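Clamville Lab Equipment Meeting
Minutes, February 2021

1. Minutes of the July meeting approved.

2. Second arm. The Rineck quote is $336 a month on lease, Baumgart's is higher. Lease preferred. Vote held over until both send service terms.

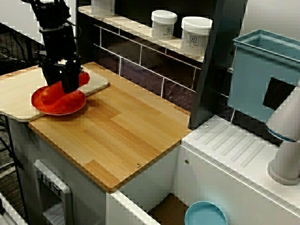
Spare gripper fingers to be ordered now, 40 sets, from the parts line.

3. Toy kitchen. $100 approved for more plates and play food. 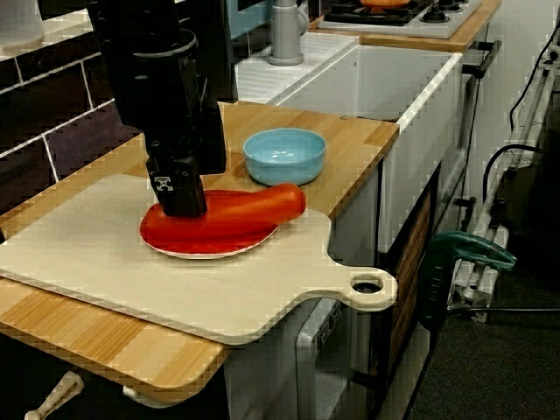

Item 3: arm at the plate, cutting board under it.

4. Storage. Gavov drives, 256 GB, deferred to next budget.

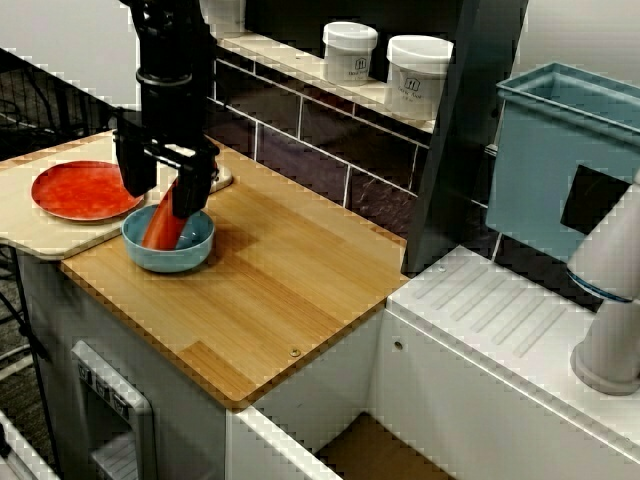
Bench clamps to come out of the same line as item 3. Meeting closed.

Recent minutes
Charging and power budget
Cart replacement

This site uses cookies. Accept | Settings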